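Feature wall in a tiny powder room: go bold or chicken out?

Home & Garden Forums > Decorating > Walls and Paint

tealmagpie
December 20, 2020
OK, I need people who love wallpaper to talk me into this! We've got a powder room off the hall, no window, currently the colour of weak tea. I've been carrying a sample of the Pindalari dark floral in my handbag since November and I get it out to look at it on the bus. Partner thinks a dark pattern in a room that small will feel like being shut in a wardrobe. I think it'll be glorious. Budget is $200 for paper and paste, and I'd be hanging it myself, having never hung anything bigger than a calendar.

grout_expectations
DO IT. Small rooms are the best place for big patterns, you're only in there for a few minutes and every guest comes out talking about it. Ours is navy with cranes all over it, ceiling too, and I still grin when I switch the light on.

Paste the wall, not the paper, if yours is the non-woven kind. So much easier for a first go.

plainjane_77
I'll be the wet blanket. We did a dark floral in our old place and I was sick of it inside a year. Taking it off took a whole long weekend and half the plasterboard came with it. If you must, do one wall and paint the other three a colour picked out of the flowers.

grout_expectations
Sounds like the walls weren't sized first? With a coat of size under it mine peeled off in full sheets when we changed the hallway.

plainjane_77
They were sized. Builder's paint underneath was rubbish. Worth checking before you start, tealmagpie: stick some masking tape on, rip it off, see what comes with it.

bench_seat
I disagree with the one wall idea, sorry Jane. In a room that size one patterned wall looks like you ran out of money. All of them or none!

On budget, measure twice. Grusero rolls have a huge repeat and you lose a heap matching at the joins. I bought 7 rolls for a room I was sure needed five and used every one. Also buy them all from the same batch, the greens can shift a bit between print runs.

tealmagpie
Masking tape test done, nothing came off but a bit of dust. Hooray! Bench_seat, the repeat thing frightens me. The Soltani one I liked second best has a smaller pattern, would that be kinder to a beginner?

bench_seat
Much kinder. Less waste, and a join that's a few millimetres out disappears in all the leaves. Start behind the door so your last, wonky join ends up where people don't look.

plainjane_77
Fine, I can see I'm outnumbered. Get a good lamp in there, then. Warm bulb, and a big mirror opposite the door. Dark teal goes nearly black under a cold one.

tealmagpie
Deal on the mirror! And I'm going all the way round, decision made, partner has been informed. This is the sort of thing I'm after, flowers on every side:

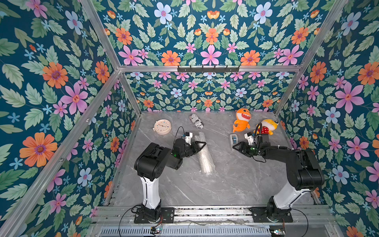 I've ordered the Balix paste and a proper smoothing brush, and I'm going to practise on the inside of the linen cupboard first. Does the toilet cistern really have to come off, or can I tuck the paper down behind it?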